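Moving, a Partial Account

We moved in August, which everyone advised against, including the woman who rented us the truck. She worked at Bellier, the truck place out by the county road, and when I told her where we were going and when, she looked at me the way a dentist looks at you before saying anything. Then she asked if I wanted the damage waiver. I did want the damage waiver.

The new place is in Undon, 200 miles from the old place. That's an awkward distance for a move. If you're going across town you can make eleven trips in your own car with a lamp on your lap. If you're going across the country you pay professionals and accept your losses. At 200 miles you convince yourself that you are a capable adult who can drive a truck, and you are wrong in ways that only come up at gas stations.

I want to get some of this down before it turns into a funny story. I can feel it happening already. Last night at dinner my husband told the part about the mattress and got a laugh, and I thought, that was not funny, you were there, you know it wasn't.

The quote

We did get a quote from a moving company. Sowmya Mathew from across the hall had used them and said they were fine, and Sowmya doesn't say things are fine lightly. She once returned a colander. The company sent over a form where you guess the weight of everything you own, and I guessed 1,000 pounds, because it was a number and it was bigger than me.

The man who came to look at the apartment walked through it very slowly. He opened the hall closet and closed it again. He asked whether the piano was coming. We don't have a piano, so this worried me, and it took a minute to establish that he meant the sideboard, which came from my grandmother and does in fairness weigh as much as a piano and is about as easy to play. Yes, I said, it's coming. He wrote something down that went on for two lines.

The quote was a lot more than the truck. The truck, with the waiver and the mileage and the furniture pads and a tax I still don't understand, was $483. I'm not going to say what the quote was. I'll say that when it arrived we both got very interested in doing it ourselves, and talked at length about how satisfying it would be.

Boxes, and what I believed about them

I had a system. I'd like that on the record. Each room had a color and each box got a piece of tape in that color, and the side of the box got a short list of what was in it. For the first evening this worked beautifully. I packed the linens, which are the easiest thing a person can pack, and I wrote "sheets, blue, queen" on a box in my best printing and felt like I could run a port.

By the end of the second week the lists had gone downhill. I have one in front of me now that says "desk + misc + soft." Another says "kitchen??" in my own handwriting, and I'd love to know what I was asking. There was a box labeled "IMPORTANT" that turned out to hold extension cords and a single boot. The important things, meaning the birth certificates and the title to the car, rode to Undon in a tote bag under a bag of pretzels.

People will tell you to get boxes free from the liquor store, and people are right, they're very strong boxes. They are also small, and they have little cardboard walls inside that you forget to take out until you're trying to fit a waffle iron in there. I ended up buying most of ours. I now have firm opinions about box sizes, and I share them with anyone who holds still.

The main one is that the large box is a trap. You look at a large box and think of all it will hold. It will hold all of that. Then you have to pick it up. Books go in small boxes, and I knew that, everyone knows that, and I put the cookbooks in a large one anyway because they looked so neat in there. My husband carried it as far as the landing and put it down and sat on it for a while.

The other one is about stacking. If your boxes are all the same size they behave themselves, and if they aren't, you spend your evenings building a sort of cliff in the living room and sleeping badly next door to it. I kept thinking about warehouses, where somebody has shelves the right depth and everything sits up off the floor where you can get at it. I also thought a lot about hand trucks. We rented one from Bellier and I would have paid double. I would have let it ride up front.

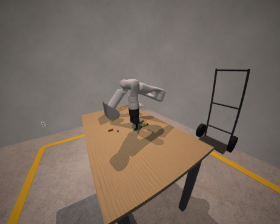
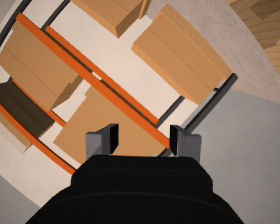 The drive

You get used to driving the truck after the first hour or so, and getting used to it is when the trouble starts. I was in our car behind it, with the tote bag and the pretzels and the cat, who had been given something by the vet to make her calm. It made her calm until the on-ramp. After that she delivered a long statement on the subject of me, and kept it up, with short breaks for water, until the state park exit.

My husband had the truck. He'd driven one in college, a fact he brought up a few times beforehand and hasn't mentioned since. At the first gas station he pulled in so that the fuel cap was on the far side from the pump. At the second he did it again. I stood there holding the nozzle at the end of its hose like a person trying to feed a giraffe, and we didn't speak, and a man in a very clean pickup watched us the entire time with real warmth.

The mattress I'm not going to go into. It was in the truck, and then there was a period when it was partly in the truck, and then we pulled over.

Insaurralde Street

The new house is on Insaurralde Street, which I have now spelled out over the phone to the gas company, the water company, the bank, two doctors' offices and a very patient man at the pharmacy. I've learned to say "two R's, then later one R" and then just wait. A surprising number of people go quiet at that point and ask if there's a cross street.

It's a nice house. I keep saying that and I mean it. It has a porch and a dishwasher, and a window over the sink that looks at someone else's pear tree. It also has a front door that is narrower than the sideboard by the width of my thumb. I had measured. I had measured the wall where the sideboard was going, and I'd measured the sideboard, and I had a little drawing of the dining room on graph paper with everything to scale. The drawing did not include a door.

We took the legs off. We took the doors off, and then the door off the house. The neighbor with the pear tree came over with a rubber mallet and no clear plan, and I liked him right away. In the end it went in through the back, over the porch rail, on its side, with my husband underneath saying "okay" in a voice I hadn't heard before. It has a scratch on the left end that I've put a plant in front of. My grandmother would have found the scratch in under a minute, plant or no plant.

The internet

We were without internet for nine days. The company here is called Protolis and they gave me a window, and the window was "morning." I sat on the porch steps for a morning. I called, and was told by a recording that my technician was on the way, and that I was a valued member of the Protolis family. Most of my family is also late, so I let that go.

When he did come, on the third try, he was there for twelve minutes and most of that was finding the cat. She'd gone in behind the panel where the cable comes up. I have no idea how she got in and she has declined to show me.

Where things stand

The kitchen is unpacked, except for "kitchen??," which I've decided to keep closed until I'm stronger. The books are out and on shelves, in an order that makes sense to one of us. The bedroom has a bed in it, and a lamp, and then quite a lot of floor. I found the other boot. It was in with the bath towels, wrapped in newspaper, very carefully, by someone who must have thought it was a vase. That someone was me. I remember doing it.

Sowmya called on Sunday's leftovers, as she puts it, meaning she had a pot of dal nobody was going to finish and it made her think of us. She wanted to know how it went. I told her the part about the gas station, and she laughed, and I heard myself adding a second giraffe. Then she told me there's a couple moving into our old apartment and they've hired people. Four men, matching shirts, finished by lunch.

I asked her if they had a piano. She said she'd find out.

There are still nine or ten boxes in the back room and I go in and look at them most evenings. If anyone in Undon needs some large ones, lightly used, they're on the porch, flattened, next to the hall closet shelf that doesn't fit the hall closet. Come by whenever. It's the house after the pear tree.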